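Visit to the Tamo laboratory at Flandcombe

On Monday, April 13, 2026, a delegation from the Lallen technical college visited the Tamo household robotics laboratory at Flandcombe. The visit was hosted by Karlijn Verbeke, who leads the laboratory's work on learning from demonstration. Jozef Van Acker attended for the college.

The morning session dealt with the laboratory's recent study of laundry tasks. The method is simple to state. An operator guides two arms through a task by hand control, the camera views and joint positions are recorded together, and a policy is then trained on these recordings. The study set out to establish whether a view taken close to the gripper helps the policy at the door and drum of a washing machine, where a fixed overhead view is often blocked by the arms themselves.
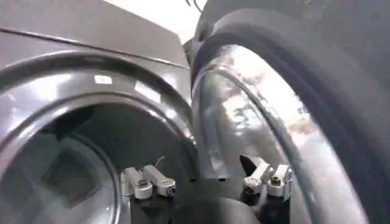
Ms Verbeke explained that the training set for the study consisted of 72 demonstrations, recorded by three operators. Two policies were trained on the same recordings, one with the wrist view and one without it. The policy with the wrist view completed the loading task more often, and the difference was greatest in the stage where a garment has to pass the rim of the drum. Opening the door showed little difference between the two.

Members of the delegation asked about reflections in the door glass. The laboratory regards these as an open problem - a policy trained under one set of lights may do less well under another. Recordings made at five times of day are now being compared, and the results are to be reported separately.

Mr Van Acker asked whether the method could be used in teaching. It was agreed that the college would receive a small part of the recordings for its second-year course, together with the notes given to operators. A return visit by the Tamo team to Lallen is under discussion.

The college thanks Ms Verbeke and her colleagues for their time and for their full answers to our questions.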